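El burro que cruzó la montaña antes que la carretera

La productora Skiko pasó dos inviernos en el valle de Tarnano para rodar un documental sobre los arrieros y sus burros. La directora, que prefiere que se hable de la película y no de ella, respondió a nuestras preguntas por teléfono.

El proyecto nació de un cuaderno de cuentas. "Lo encontré en el archivo municipal. Un arriero había apuntado cada viaje de sal durante años: 951 viajes, con el nombre del animal al lado de cada uno. El suyo propio no aparece en ninguna página", cuenta. Con ese cuaderno se presentó en Skiko y salió con dinero para seis semanas de rodaje. Acabaron siendo catorce.

Antes de filmar hubo que leer mucho. La investigación se hizo casi toda a mano, con papeles, mapas viejos y cintas grabadas a los últimos arrieros en los años setenta. "Yo escribo en notas sueltas. Después las muevo de sitio hasta que aparece una película."

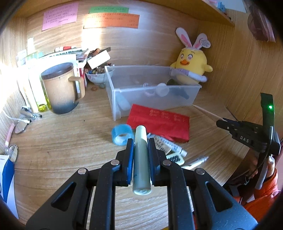 Notas de papel en la pared, sobre el escritorio.

La ruta principal sube desde Tarnano hasta el puerto de Tyagi y baja por la otra vertiente. Son 69 kilómetros. El equipo la recorrió entera en julio, con cuatro burros y un mulo, y la directora reconoce que aprendió más en esos días que en el archivo. "El burro se para y la gente dice que es terco. Se para a mirar. Si el paso es malo, no pasa, y hay que buscar otro."

Sobre la relación entre el animal y las familias evita el tono sentimental. Un burro valía mucho y se cuidaba por eso. "También se les pegaba. Hay testimonios de las dos cosas y los dos están en la película." En una de las cintas, una mujer recuerda que en su casa comía primero el animal y después los niños.

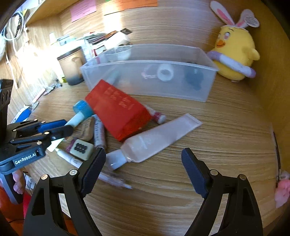
El montaje fue la parte más lenta. Había 400 horas de material y la primera versión duraba casi cuatro. Quitaron a los expertos, salvo a una veterinaria, y dejaron hablar a los vecinos. La música es del grupo Wodus, que grabó con cencerros prestados por un ganadero del valle - "algunos desafinadísimos, y esos son los que más suenan".

Según el censo que maneja el equipo, en la comarca llegó a haber 673 burros de carga. Hoy quedan unos pocos, casi todos en manos de jubilados. Preguntada por si la película puede cambiar algo, la directora duda. "Un chico de Tyagi ha comprado dos hembras para limpiar monte. Ya lo tenía pensado de antes, así que no me pongo la medalla."

El documental se verá primero en Tarnano, en la plaza, con sillas que cada uno traerá de casa. Después irá a festivales. La directora trabaja ya en otra historia, esta vez sobre perros de pastor, y no quiere adelantar más.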